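Gripper trials at Flornness: frequently asked questions

Which grippers do you compare?
Three at the moment: the Trimen parallel gripper, the Dumska with wide fingers, and the Milošević, which has longer stroke but is slower to open. All of them receive the same tasks and the same controller settings.

What are the tasks?
We choose small things from a normal home or office. The drawer task uses a little wooden cabinet with two white drawers and dark handles. The gripper must close on the upper handle, pull straight and let go without moving the cabinet. 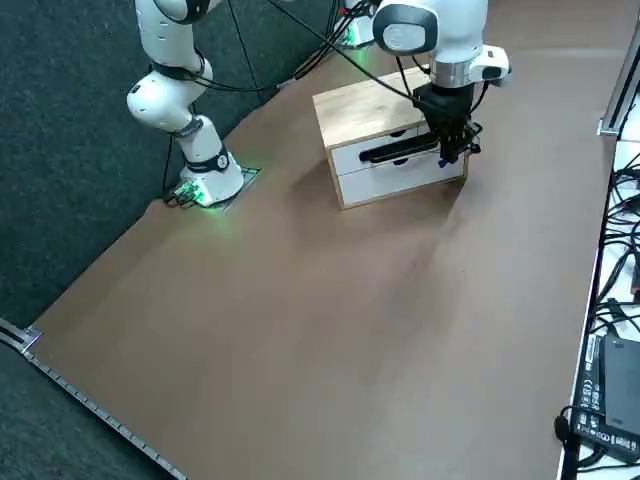
A pull at an angle is the most common fault. The drawer then jams, and the arm stops on its force limit -- this counts as a failed try, even if the drawer is half open.

How many tries does each gripper get?
Each gripper makes 700 tries per task. Fingertip pads are changed before a new task starts, never in the middle.

Is there a task with soft objects?
Yes, the lanyard task. A blue strap hangs by its key ring on a thin peg in the wall, and the gripper must take the strap by the lower part and lift the ring from the peg. For this we depend on the wrist camera, so wide fingers are a small problem: they cover the corners of the view. The strap also can turn when a finger touches it.

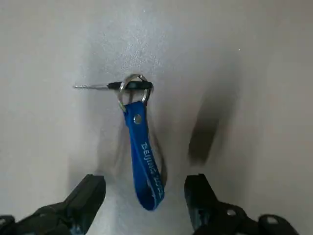
Tahsin Pramanik wrote to us that on his own setup the strap task became much easier after he lowered the closing speed and left the camera settings alone. He asks if we will publish the speed for each gripper. We will add it to the results table in April.

Can I send my own gripper?
Yes, if it fits a standard wrist flange. Please write first to Tania Talukder with the weight, the stroke and the type of connector. Parcels are opened on Wednesday.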